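Search this site Search Go Advanced search

3.2 Gathering demonstrations in the simulated kitchen

Claims about cheap simulated data deserve some suspicion, ours included. The Minden set holds 170 demonstrations, all recorded in rendered kitchens by two operators. We kept 80 for training after removing runs with missing actions or a stalled simulator. A further 19 were held back for testing. The rest were set aside, and we make no claims about them.

Each run stores the operator's commands along with the view from a camera mounted on the arm. Earlier work on the Roltley benchmark treats this view as enough by itself. We doubt it. The housing hides a good part of the workspace (Figure 2), and an operator who has other views open can act on things the learner never gets to see.

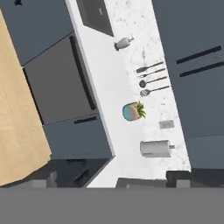 Figure 2. Arm-camera view of a simulated kitchen, with four utensils side by side on the marble counter. The gray band at the bottom is the robot itself.

The layout raises a second worry. Utensils set out in a parallel row, with thin handles of similar length, are easy to tell apart from the counter and easy to line up with. Kitchens that people cook in are rarely so kind. A policy trained on such rows may learn the direction of the handles and little about ladles or forks. The spray bottle and the canister lying on their sides add some variety, but we would not call this clutter.

We therefore report results on the held-out runs only as a check that training worked. They say nothing about a real counter — and we have seen the same kind of number used elsewhere as if they did. The Choi split, which changes object positions between training and test, is a fairer trial, though it still draws on the same rendered objects.

Reader comments (2)

gridlock_m: Were the operators' extra views logged? If so, please release them with the set.

T. in robotics: Agree on the neat rows. I'd still like to see the discarded runs, stalls and all.

© 2026 Hodwood Open Papers | Contact | Back to top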